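Reading Slowly in March

March 26, 2024

I finished the Panska book last night, the one on praying the psalms out loud, and I want to get some notes down before I lend it out. It was recommended to me by Vilho Pitkänen, who led the retreat I went to last July. He mentioned it twice in two days, so I wrote the title on the back of my schedule and then lost the schedule. It took me until after Christmas to find a copy.

The full title is A Voice in the Room, and it runs 149 pages. I expected to finish it in a weekend. It took me nine weeks. Each chapter is short, but each one ends with a psalm and a request that you read it aloud every day until it stops sounding strange. I skipped that part for the first two chapters and got very little out of them. Then I went back and started over.

I grew up in a church where the psalms were read responsively, and I mostly remember waiting for the bold print so I would know when to speak. As an adult I have read them silently, usually in the morning and usually fast. Reading aloud when you are alone in the house is a different thing. I felt silly. I kept my voice down even though no one could have heard me. Panska says to expect this and suggests standing up, which helped some.

The chapter that stayed with me is the fourth, on the angry psalms. Most books I own either leave these out or spend a lot of time softening them. Panska does neither. The advice is to read the hard verses at the same volume as the rest and not to rush to the end. I tried it with a psalm I have always avoided. By the fifth or sixth day I was thinking about a person I had a falling out with years ago, and I was surprised at how much of it was still there. I don't have anything to report about that being resolved. I did write a letter, and it is in the desk drawer. 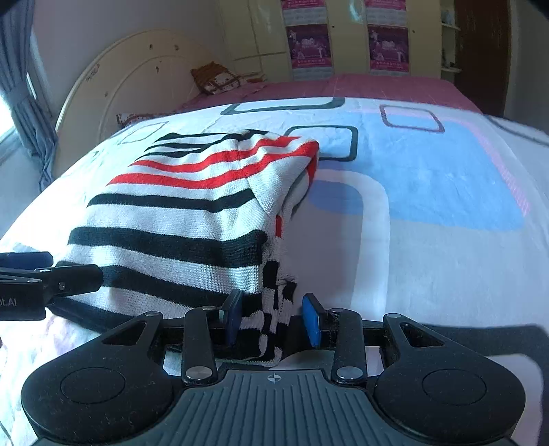
Psalm 107 gets a chapter to itself, and it is the longest in the book. The psalm has four groups of people in trouble: the ones lost in the desert, the prisoners, the sick, and the sailors. Each group cries out and each is helped, and the same lines come around again every time. On paper I found the repetition dull. Out loud it works more like a chorus, and by the third time I was waiting for it. Panska suggests picking the group you belong to this week and reading that section twice. I was with the sailors for most of February.

There are things I didn't like. The introduction is too long and spends several pages arguing with a writer named Brotov, whose work I haven't read and now don't especially want to. If there is a real disagreement between them I couldn't tell you what it is. There is also a chapter on breathing that seems to belong to some other book. I read it once and moved on. And the print is small. My reading glasses are good enough for most things, but I had to sit right under the lamp for the footnotes.

I talked about the book with Mogens Norðdahl after church a couple of weeks ago. He has been reading psalms with his father, who is in the nursing home and doesn't talk much anymore. Mogens says his father will sometimes come in on the last line of one he knows. He hadn't heard of the book, and I told him he probably doesn't need it, but he wants to see it anyway, so my copy goes to him next.

For anyone who wants to try this without buying anything, pick one psalm of moderate length and read it aloud once a day for 15 days. Use the same translation each time. I switched translations in the middle of Psalm 42 and had to start over, because my mouth kept going for the old words. Mornings work better for me than evenings, when I tend to mumble. I also stopped taking notes as I went, and that was a good decision. I wrote things down afterward if I still remembered them.

I am not sure what to read next. Vilho gave us a list at the retreat, but it was on that same schedule. I may just stay with the psalms through Easter and go back to the ones I hurried through in the first two chapters. If you have read Panska's earlier book, the one on silence, let me know whether the type is any bigger.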